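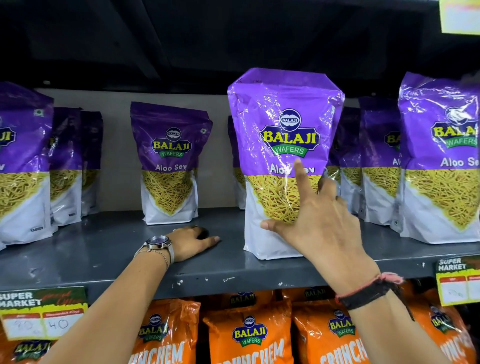

Snack aisle, Balaji Wafers Aloo Sev. Dinner was going to be late.

Spent the evening reading the terms of the Trumari–Holetti phone merger so you can go on with your life. The two of them want to become one carrier, and the regulator has said yes, with homework. A thread.

1/ Quick background. We have three companies that own actual towers: Trumari, Holetti and Tanui. Everyone else selling you a plan is renting space from one of those three. After this deal, there are two landlords. The press release calls this "a more vibrant marketplace."

2/ The press release also uses "seamless" four times on page one. I've been a Holetti customer for nine years, and the last seamless thing they did was move me to a more expensive plan.

3/ The homework. The merged company has to sell a block of airwaves, let go of 432 tower sites, and offer wholesale access to smaller sellers on "fair and reasonable terms." Please remember "fair and reasonable." It will be back, and it will have a lawyer with it.

4/ The tower sites first. 432 sounds like a lot until you open the annex and look at where they are. A good share sit on the same hills where Tanui already has a mast. Whoever buys those gets to cover sheep that are already covered.

5/ And the buyer is most likely Tanui, the only other company with a network to plug them into. So the cure for having too few networks is to hand the spare parts to the one that's left. I read that page twice and then went and made tea.

6/ Several of you have asked about Fandisora, the cheap one with the orange SIM cards. Fandisora owns no towers. It rents from Trumari under a contract that ends in July. You can see why they may not be sleeping.

7/ Under the conditions, Trumari-Holetti must extend existing wholesale contracts for up to three years "on request, subject to technical feasibility." The technology is the same technology they're using right now, on the same masts. I look forward to learning how it stopped being feasible.

8/ There's a price formula for wholesale data. It's in annex D. It has a Greek letter in it. As far as I can follow, the rate drops when total traffic goes up, but the traffic being counted is the landlord's own, and the landlord does the counting.

9/ The formula gets reviewed every 18 months by a monitoring trustee. The trustee is picked by the regulator from a list of names. The list is supplied by the merged company. I'd like my speeding tickets handled this way.

10/ Beatrice Swai, who speaks for the small resellers' group, put out a statement on March 22, 2022. It's one page and worth reading. Her line: "We asked for a door and were given a drawing of a door." She then spends three paragraphs on roaming charges, and those are the better part.

11/ Her point on roaming, in short: when you cross the border on a reseller's plan, the reseller pays whatever its landlord charges. The conditions say nothing on that at all. So the home price can be held down very nicely while the travel price does as it likes.

12/ To be fair to the other side (I'm told I should try it): building the new network costs real money, and Holetti hasn't had much of it lately. Its coverage map has looked the same since I got my dog. The dog is now elderly.

13/ The merged company promises fast service to 80 percent of homes outside the cities within four years. If it misses, there's a fine. The fine is capped. The cap is on page 61, and I suspect somebody over there has already put it in a spreadsheet under "options."

14/ Jobs. "No forced layoffs for 24 months," says the release. Then there's a "voluntary program" for 500 people, mostly in shops and call centers. If you've ever been volunteered for something, you know the general feeling.

15/ Shops: 40 will close where a Trumari store and a Holetti store share a street. On my street they face each other. For years I've walked out of one annoyed and straight into the other, and that was the whole of my bargaining power. Going to miss it.

16/ What it means for your bill. In the short run, nothing. Existing contracts stay as they are until they expire. If yours is up soon and you like the price, I'd look at renewing before the brands are merged. Read the part about yearly increases first. It's the small gray part.

17/ If you're on Fandisora, don't panic and don't switch tonight. Your number is yours and can move with you whatever happens to them. Do check whether you've got prepaid credit sitting there, as credit doesn't always travel.

18/ Someone in the replies says competition will be protected because Tanui "hates them both." Lovely thought. Tanui raised its prices two weeks after Trumari did last year, and to the same penny. If that's hatred, it's very attentive.

19/ Someone else wants to know what the new company will be called. They haven't said. The filing uses "NewCo" throughout, and I'd urge them to stop there before an agency gets involved.

20/ Next up is the comment period on the airwave sale. Anyone can write in, and the form is online, six pages long, and times out after ten minutes. Write your answer somewhere else and paste it in. I lost mine at question five.

21/ Correction to 9: the list needs at least three names on it. I had missed that. All three still come from the same place.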